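ok so I finally finished repainting the kitchen and I have thoughts about white paint. a thread, because my group chat has muted me

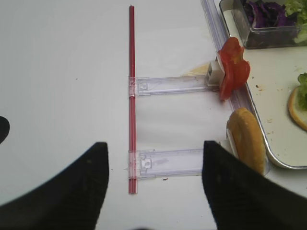 first thing. there is no such thing as "just white." I walked into the paint store in Plerneck thinking I'd be out in five minutes with a can under my arm. I walked out an hour later with 7 sample cards and a headache

the cards all look identical in the store, by the way. exactly the same. you hold two next to each other and think somebody is pulling your leg. then you get home, tape them to the wall, and one is pink and one is the color of skim milk

my kitchen faces north. if yours does too, please listen to me: the cool whites are going to look like the inside of a fridge. I tried one in the corner by the back door and by 4 in the afternoon it was straight up blue. lovely color! for a dentist!

so then I overcorrected (of course I did) and got a sample pot of something creamy. my whole house is full of old pine trim that has gone orange over the years, and the creamy white next to it looked like I'd been smoking in there since the eighties

the one I ended up with is in the middle. tiny bit of gray, tiny bit of yellow. in the morning it looks like paper, at night under the lamps it's warm. I'm not going to tell you it changed my life but I do keep going in there to look at it with my coffee

ok, samples. do not paint your samples straight on the wall. I did this in my last apartment in Sirndale and you could see the squares through two coats of the final color, like ghosts. get big pieces of poster board, paint those, and move them around the room all day

and leave an unpainted border around the edge of the board! otherwise your eye mixes the sample up with the old wall color. my old wall was a sort of mustard, and every single white looked purple against it

a few of you asked about finish so let me do that now

flat looks beautiful and you can't wipe it. I cook with a lot of turmeric. no

semi-gloss you can practically hose down, but my walls are from an old house and they're lumpy, and shiny paint shows every lump. I tried a patch and it looked like a relief map

I went with satin on the walls and semi-gloss on the trim and doors. eggshell would have been fine too. I stood in the aisle over this one for longer than I'd like to admit

primer: yes. I know the can says paint and primer in one. over mustard, I did one real coat of primer first and then two coats of color and it covered. my neighbor skipped it over dark green and she was on coat four last I heard

also if you have any old water stains, get the stain blocking kind for those spots. I had one over the window, a brown ring shaped kind of like Ohio. regular paint does nothing, it just comes right back through to say hi

prep took me way longer than painting. way, way longer. I washed the walls with dish soap and warm water and the stuff that came off above the stove was something I'd prefer not to discuss

then filling holes, sanding, filling the ones I missed, sanding again, vacuuming, wiping. if you're planning one weekend for a kitchen, plan two. I had mine blocked off in October and I was still eating toast in the hallway well after that

tape! I bought the cheap tape, it bled, I was mad, I bought the better tape. run a damp rag along the edge after you stick it down, and pull it off while the paint is still a little soft. pull it back on itself, slowly. I know it's satisfying to rip it. don't

for cutting in along the ceiling I gave up on tape completely and used an angled brush with a short handle. first wall was shaky. by the fourth wall I was pretty good! which is a shame, as that was the wall with the cabinets on it

I spent $66 on the wall paint and it was not the fancy line. I have used the fancy line before, in the bathroom, and yes it goes on nicer. but I also bought the wrong white that time, and it hurts a lot more when it's the expensive wrong white

oh, the ceiling. I almost left the ceiling alone and I'm so glad I didn't. with clean white walls the old ceiling looked like a tea stain. plain flat ceiling paint, long pole, old hat. my neck was sore for days

somebody in the replies last time said white kitchens are boring and cold. maybe! I have a red kettle and 100 cookbooks and a very ugly rug that I love, so I think I'm safe. the white is letting the rug have its moment

things I'd do differently: take the switch plates off BEFORE starting (I know, I know). buy one more roller cover. write the color name and date on the lid with a marker, which I did this time, but I did it on the wrong can

there's a little left over, so I've put it in a jam jar for touch ups. there's already a scuff by the trash can. it's been up for days!!

next is the hallway and I'm thinking a real color, maybe a dusty green. if anybody has a green that doesn't go minty under warm bulbs, please send me the name. I have poster board left and I'm going back to the store in the morning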